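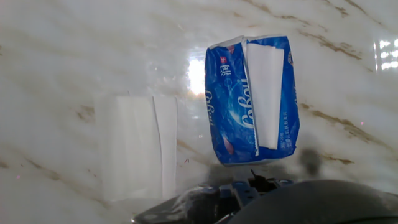
**Why does the planner wait for the perception node when it already has a perfectly good picture?**

A picture is only pixels. The planner needs a pose, a size and some idea of how sure we are about both, and until perception has supplied those it has nothing to plan towards.

## Week 6: seeing pale things on pale stone

Reading before the lab: the Clusine manual, chapters 2 and 5. Chapter 5 is the one with the mistakes in it. Corrections are on the course page.

### 6.1 What the segmenter is up against

Last week's blocks were matt, brightly coloured and sitting on grey felt. You all did very well, and so would a reasonably alert pigeon. This week we have polished marble, a blue tissue packet in glossy film, and a folded white tissue that would rather be marble.

The packet is easy to find. Saturated blue is rare in stone, so a threshold on hue picks it out in one line of code. What the threshold gives you, though, is the blue part of the packet. The white tissue hanging down the right half of the front is missing from the mask, and so are the white highlights on the film. The centroid moves left, the box fit goes narrow, and the gripper sets off with great confidence for the wrong place.

The folded tissue to the left is harder. Its lower part fades into the stone, and the contrast along that edge is lower than the contrast of the veins. An edge detector will therefore hand you a beautiful map of the veins. Please don't submit it.

### 6.2 Glare

The patch of glare lies in the gap between the two items. It is brighter than either tissue, it has soft edges, and it is taller than it is wide. To a brightness threshold it is the best tissue on the table.

Ways to deal with it:

- Move the wrist and look again. Glare slides across the stone as the camera moves; objects stay put once you have corrected for the camera's own motion. In Iltau this is `look_twice`.
- Mask pixels that are saturated in all three channels. Cheap, and it eats real tissue too.
- Train on it. Fine, if you enjoy labelling.

The window reflection at the far right edge is a separate nuisance. It has straight lines and corners, so the feature matcher adores it. A reflection does not move with the stone, so matched corners from it will pull your camera motion estimate off – and then `look_twice` fails as well, for reasons that look unrelated.

### 6.3 The gripper is in your picture

The wrist camera sees its own gripper along the bottom of every image. Use the self-mask that ships with the Hosoda driver, and check it after anyone has touched the mount. The blue bracket matters most here, as a loose hue threshold will join it to the packet and report one long blue object that you appear to be holding already.

The self-mask doesn't cover the gripper's shadow, so grow it by 5 pixels and then look at the result with your own eyes. If the faint haze above the gripper still turns up as an object, lower the shadow gain before you grow the mask any further.

### 6.4 Handing over to the planner

Putard expects this and will accept nothing else:

```
object_id: packet
pose: x, y, z, yaw
extent: width, height
confidence: 0 to 1
stamp: time of image
```

Three things to watch:

1. `stamp` is the time of the image. If you fill in the time your code finished, the transform lookup will use the wrong arm position.
2. `yaw` is only defined to within 90 degrees if you fit a square box. The printing on the packet runs sideways, so don't use the lettering to guess which way is up.
3. `confidence` must be able to go down. In March, half the submissions returned 1 for everything, including the glare.

### 6.5 Lab task

Write a node that publishes both objects, packet and folded tissue, from 2 wrist poses. Show the mask from each pose side by side, then the fused estimate. Run it with the planner in dry mode first. Marks are given for a node that says "not sure" about the lower edge of the tissue and asks for another view. Tiny pink specks on the marble are not objects of interest; set a minimum area and say in your report what you chose.

Hand in the code, the masks and one page of text. Bag files stay on the lab machine, where they have already filled the disk once this term.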